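Prarngate Residents' News – May

Parking permits, the short version

Quick one this month, printer wants it by 4 pm. The city has finally answered our letter on overnight parking and it's mostly good news. Permits are staying at 30 dollars for the year. Second car in the same household is 200, same as before, and yes people complained, me included.

Forms can be done on a laptop now. Paper ones still at the library desk, ask if you don't see them. Old stickers run out at the end of the month – please don't wait till the last evening like last year, the site fell over.

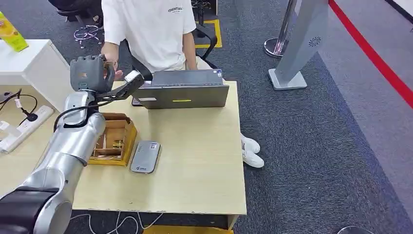 Resurfacing on Alutcombe Road

Starts once the school run thins out. Naidu Paving got the job. They do the north end first, then down past the dentist to the Wirkness corner. One lane open the whole time, or so the plan says. No parking on either side between 7 am and 6 pm while they're at it, and they will tow.

The patch by the bus shelter is not included, it belongs to the county. Pavithra Shenoy has been chasing that one since winter. New reference number for anybody who wants to chase too: 3135. Quote it or they just start you over agian.

Asphalt on the side streets is next year's money. Maybe. 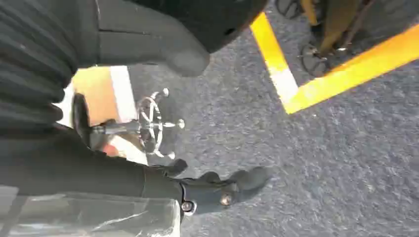 Visitor passes

This is the bit everyone stops me about. Paper scratch-off passes are going. Instead each household gets one plastic card, size of a bank card, you leave it on the dash when you have somebody over. City has ordered 3000 for the whole district. Lost card means a form and a wait, so keep it in a drawer and not in your cousin's car.

Cards go out by mail. Renters get them too, landlord does not need to sign anything – that was wrong in the last issue, sorry. Check your adress is right on the permit account before they print.

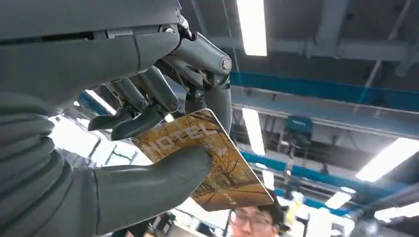
Narayanan Thampi wrote in to say one card per household is no use when his daughter and her in-laws come in two cars, and could we ask for a second one, even if it costs a bit. Fair point. Will raise it at the next meeting. If you want the same, drop a note in the box by the library door, name and street is enough.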